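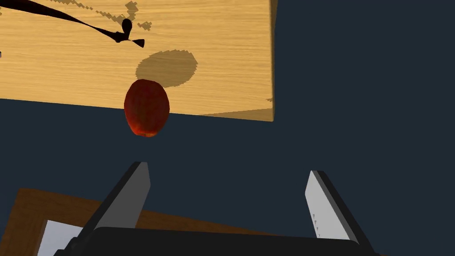
A wooden tabletop and a red apple, in a computer rendering.

In Defense of the Long Supper

My family ate supper at half past five, and supper took as long as it took. When I was a kid in Clotdale this seemed to me the great injustice of my life. My friends would be out on their bikes already, I could hear them going by, and I'd be stuck in my chair while the grown-ups went around one more time on whether the road by the feed store ought to be widened. (It never was, by the way, and people there are still arguing over it.)

I've been thinking about those suppers a good deal since March, when my youngest moved out and the house got quiet enough to hear the refrigerator. For a few weeks I ate standing at the counter. I told myself it was efficient. I would have a plate of something in one hand and my phone in the other, and the whole business would be over in four minutes, and then I'd wander into the next room feeling as though I had forgotten to do something.

I don't want to scold anyone about this. There are enough people scolding us about how we eat, and most of them seem to be selling a cookbook. Families have shift work and practice and homework and a car that has to be picked up before the shop closes. When my kids were small I worked the front office at Erkon, and there were plenty of nights when supper was crackers in the back seat and I was grateful to have the crackers. So I know how it goes, and if you are in the middle of those years right now, please skip to the end of this and go lie down.

But I do think we've let the idea of it slip a little too easily. Somewhere along the way a meal became a thing to get done. The grocery store, the Camacho Market over by me, which I love and have shopped at for 21 years, has a whole wall now of things you can eat with one hand. I buy them too! The ones with the chicken are pretty good. I only notice that all of them are made for a person who is on the way to somewhere else.

What I remember from the long suppers isn't the food, and my mother was a fine cook. I remember the lull that came when the plates were mostly empty and no one had gotten up yet. My father would push his chair back a few inches and start in on a story we had all heard. My aunt would correct him. Somebody would reach for the last roll and pretend they hadn't. It was in that part of the evening that I learned my grandfather had been engaged to somebody else before my grandmother, and that we had almost moved to Jonon when I was two, and that my uncle was sick. I don't believe any of it would have come up on purpose. You can't call a child in and sit her down and tell her about an old engagement. It has to drift in on its own while people are picking at crumbs.

I tried to keep that going with my own four, and I'd say I managed it maybe one night in three. On the good nights they lingered. On the bad nights somebody cried over peas. I used to think of the bad nights as failures, and I've come around to thinking they were part of the deal, the way you have to sit through a lot of slow innings if you want to be there for the good one.

So what does a person do who is eating alone, or mostly alone? I've been working on that. I sit down now, to begin with. I put the phone in the bedroom. Once a week I have the neighbors in, and I don't clean first, or I don't clean much, and I make soup, because soup is hard to hurry. Around 40 minutes in, somebody always looks at the clock and says they should be going, and I've learned to say nothing and just cut the bread. They generally stay. Last week we were still there at nine, talking about whether any of us could still drive a stick shift, and I laughed so hard I had to put my head down.

My son called the other night while he was making his dinner, and he set the phone up against the toaster and ate while I ate, three states apart. He told me about a girl. He hadn't meant to, I don't think. He was just scraping the bowl and it came out.

Last updated in March

Reader comments

We did Sunday dinners at my grandmother's and I'd give anything for one more of them. Going to try the soup idea.

Nice piece, but some of us had family suppers we couldn't wait to get away from. A short meal can be a mercy too.

The road by the feed store!! Still two lanes. My brother-in-law will talk your ear off about it.

What kind of soup do you make?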